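Bowls: nest by size or keep the big one separate?

octavian_e
Bought a set of colored plastic picnic ware for the camp kitchen, Omotari brand, 189 pieces with the spares. The bowls won't go back in the bin the way they came out. I spread a green cloth on the table and started over with a few of them. Green fits inside purple fine. Orange is the big one, so I left it by itself.

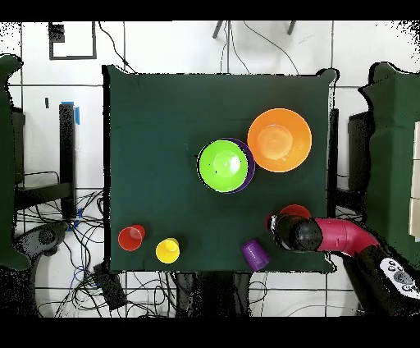

Mi-kyung Do
Put orange at the bottom and everything else goes in it. One stack, done.

tarek_c
Disagree. Last December I had 13 bowls in one stack and spent the morning prying them apart. Short stacks are better. Cups go in a separate bag — upright, never inside the bowls.

Mi-kyung Do
Mine have never stuck. Maybe yours were put away damp.

tarek_c
They were dry.

octavian_e
I'm going with short stacks for now. Red goes in green, green in purple. 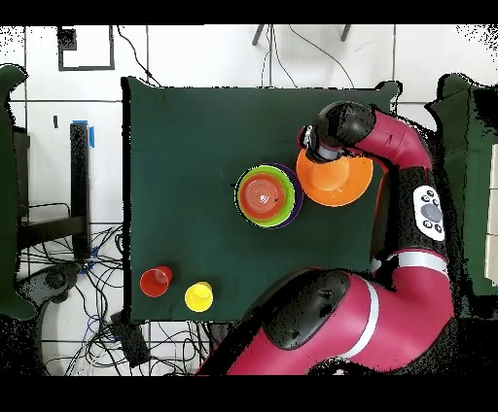
Red, green and purple nested, orange next to them.

simoneq
What size bin are you using? The Nenen one I have is too shallow for four bowls.

octavian_e
A Vostis, the deep one. Lid still closes.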